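Reading Practice at Gedent: Notes on Our Spring Screening

Since September I have had responsibility for reading assessment across the lower school at Gedent, and several parents have asked whether the arrangements described at the autumn meeting are still in force. They are, with two changes. I am setting them out in this blog, where I usually write about classroom matters more generally, so that there is one place to which people may be referred.

The school uses a short oral reading screener called Kulel. It is given to every pupil from Year 1 to Year 4, individually, in the small room beside the library. The pupil reads a passage aloud for one minute, then a second passage, and then answers a few spoken questions on what has been read. The adult marks errors on a printed sheet. No part of it is done on a tablet.

Kulel is given in three windows: autumn, winter and spring. The winter window closes in February. A pupil who is absent for the whole of a window is not tested late; the space on the record is left blank and the next window is used instead. I was uneasy about this rule when I took over the role, and I have since come to accept it. A score taken five weeks after everybody else's has been affected by five weeks of teaching, and it cannot be set beside the others with any confidence.

What the score means

The figure sent home is the number of words read correctly in one minute, taken as the middle result where more than one passage has been used. A pupil whose letter says 57 has read 57 words correctly. It is not a percentage, and it has no pass mark. I mention this as I have had more correspondence on the point than on any other, and I accept that the first version of the letter was at fault. It gave the figure in a box with no unit beside it.

The revised letter gives the unit, the passage level and the range in which most pupils of that year group at this school were placed in the same window. It does not give a rank. The range is a wide one, particularly in Year 2, where some children have been reading independently for a long time and others have only just begun to put sounds together with any ease.
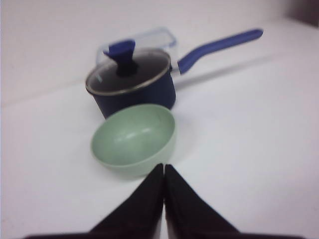
One parent wrote in after the autumn letter to ask why speed should be measured at all, when her son read slowly and remembered everything. Would he not simply learn to gabble?

It was a fair question, and I replied at some length. Rate is recorded because a child who must labour over each word usually has little attention left for the sense of the sentence. Where that is plainly not so, the spoken questions show it, and the teacher's note on the back of the sheet says so. Pupils are told before they begin that they should read in their ordinary voice. A pupil who races is stopped, reminded and started again on a different passage. Teachers have been asked not to use the word "fast" when introducing the task, and I have removed it from the script.

Who gives the test

Until last year each class teacher tested his or her own class. The practice had much to recommend it, and the younger children in particular were at ease. It also produced differences that were hard to explain. Some teachers counted a self-correction as an error and others did not. Some supplied a word after three seconds, as the manual requires, and others waited a good deal longer out of kindness.

From this year two trained members of staff give every Kulel test in the school. Class teachers are released to sit in on the testing of any pupil they wish to observe, and most have taken this up at least once. The cost in cover is real – it takes the greater part of a fortnight in each window – and I expect to be asked to justify it when the timetable is next drawn up.

The second change concerns accents and home languages. Pronunciation that reflects the way a child speaks is not an error, and the marking sheet now says so in bold at the top. A child who reads "bath" as his family would say it has read the word. The same applies to the endings of words where a child's first language does not have them, provided that the teacher is satisfied that the word has been recognised. This calls for judgement, and the two testers meet at the end of each morning to compare any sheets on which they were uncertain.
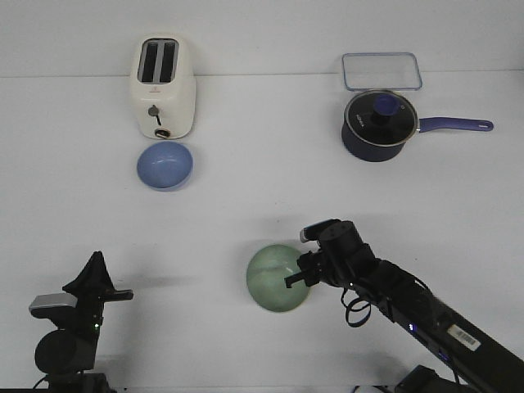
Where there is still doubt after that meeting, the sheet comes to me. I listen to the pupil read a further passage and make a decision, and the decision is recorded with a reason. There have been few such cases so far. Most concerned the reading of proper names, which the manual treats rather severely and which I have asked the testers to treat a little less so. A child of six cannot be expected to know how an unfamiliar surname is said.

The written test for older pupils

Years 5 and 6 do not take Kulel. They take Shi, a written comprehension test lasting one lesson, in the autumn and again in the spring. It contains one story, one piece of information text and a short poem. Pupils write their answers in the booklet. There are no marks for spelling, and pupils who need a larger print booklet or a quiet room are given one.

I have some reservations about Shi, which I have shared with colleagues and see no reason to withhold here. The poem is generally the weakest part, and the questions on it tend to reward children who have been taught a particular set of terms. The information text is much better. The spring paper had a passage on canals that led to a good deal of talk in the corridor afterwards, and one class asked to read further on the subject.

Results from Shi are reported as a raw mark together with a sentence written by the class teacher. I prefer the sentence. It says which kinds of question the pupil answered with confidence and which were left out, and it can be acted upon at home.

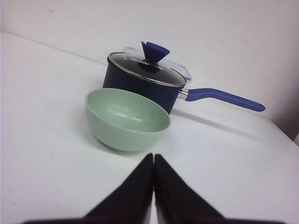 Saucepan with glass lid and green bowl.

What happens after a low score

A low score on one occasion leads to a conversation and to nothing else. The class teacher considers whether the child was tired, unwell or anxious, and looks at the reading record. If the teacher's own view agrees with the score, the pupil joins a small group for extra reading, which meets for 20 minutes before morning break. Parents are informed before the group begins, by letter or by telephone as they prefer.

The groups use the Festmont readers. The school holds a full set, bought some years ago, and the books have worn well apart from the two earliest levels, whose spines have given way. They are plain books with short chapters. Children who have been discouraged by thicker volumes seem content to be seen with them, and I have noticed that several ask to take a second one home.

A pupil remains in the group until the next window. We do not move children in and out from week to week. The sessions depend a good deal on habit, and a group that changes constantly never settles into its work. When the next Kulel result is available the place is reviewed, and the parents are told of the outcome in either case.

If a pupil has been in a group for two windows and has made little progress, a fuller assessment is arranged. That is a separate process, with its own form of consent, and I shall not attempt to describe it in this post.

Helping at home

I am often asked for practice passages. We do not send them out, and I would ask families not to look for them. A child who has rehearsed a passage will produce a result that tells the teacher very little, and may be placed with books that are too hard for several months afterwards.

Ordinary reading is a good deal more useful. A few suggestions follow, drawn from the sheet we give to new families:

Listen to your child read at a time when neither of you is in a hurry. The minutes before the evening meal suit some households, and breakfast suits others.

Let a mistake pass if the sense is kept. Go back to it at the end of the page.

Read aloud to your child as well, including to older children who can read perfectly well for themselves.

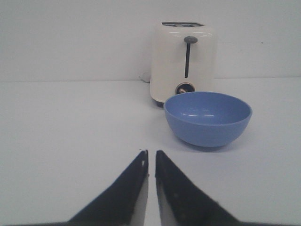 Dates, records and questions

The dates of the spring window will be given in the school newsletter. Testing takes place in the mornings only, finishing at 11.45, and no child is taken out of swimming or music for it. Parents who would prefer their child not to be tested on a given morning need only tell the school office.

Marking sheets are kept in the assessment cupboard until the pupil leaves the lower school. We now hold more than 2,000 of them, and the oldest are to be removed over the summer. Any parent may ask to see the sheets for his or her own child – it is often more instructive than the letter, as the actual words missed can be seen – and I am glad to go through them in person.

Questions on the marking of Kulel or Shi should be sent to the school office, addressed to the reading lead. I answer these myself, normally within the week. Questions on group places are best put to the class teacher in the first instance. I shall write again when the spring results have been entered, with a note on the Year 2 range, which I think is likely to need redrawing.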